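Collections & Everyday Life | Interviews

The household plastics held by the Hurley Museum occupy a narrow store on the upper floor, where the blinds remain down from morning until evening. Magdolna Halász has been responsible for them for 18 years. When the museum agreed to prepare its drinking cups for display at Peddale in June, the work of cleaning, sorting and labelling fell to her and to her colleague Giuliana Cabrera.

The cups came largely from a single household, that of the Đorđević family, who kept what other families threw away. Some 200 were accepted. Ms Halász said that the decision had not been a simple one. "There was a view that we should take only the older pieces, the picnic sets and the school beakers. I argued for the character cups as well. They are what people remember holding."

She is firm that printed decoration should be judged on the cup and never from a flat drawing of it. "A designer begins with a round, friendly face," she said. "Then it goes onto a tapered wall and it changes."

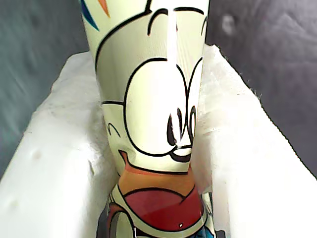 "The face becomes longer, and it slides away from you at the sides. Children do not mind this at all. They turn the cup as they drink and the face turns with it. I consider that part of the design, whether or not anyone intended it."

Cleaning is carried out by hand. Ms Cabrera, who joined the museum from the Flunier workshop, explained that the printed surface decides the method. Lukewarm water and a soft cloth are used for most pieces, and nothing abrasive is permitted near the ink. Black outlines tend to survive well, she said, while reds are watched closely. "If there is any colour on the cloth, we stop and write it down. We do not try again the next day with something stronger."

Not every item in the store is a cup. The family's boxes also held lids, stoppers, straws and a quantity of loose parts, all of which had to be recorded.
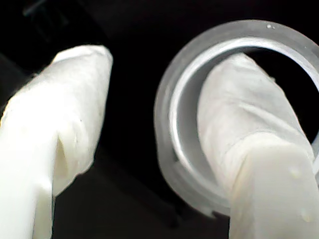
Small parts take up more of the working day than visitors might suppose. Ms Halász believes that a lid without its cup is still evidence of how a kitchen was run, and she has resisted requests to dispose of the unmatched pieces. Clear plastic presents its own difficulty. A colourless, see-through ring with a thick rim shows very little against a pale shelf. Stray drops of water are another concern - they are easily missed on a white surface, and she asks that each one be blotted before a label goes anywhere near it.

Asked whether the public would share her interest in such objects, Ms Halász was measured. "I do not expect everyone to stop at every case. Some will look for the cup they had at home and then go and have their tea."

Ms Cabrera hopes that the stoppers will be given a drawer of their own at Peddale. The matter has yet to be settled.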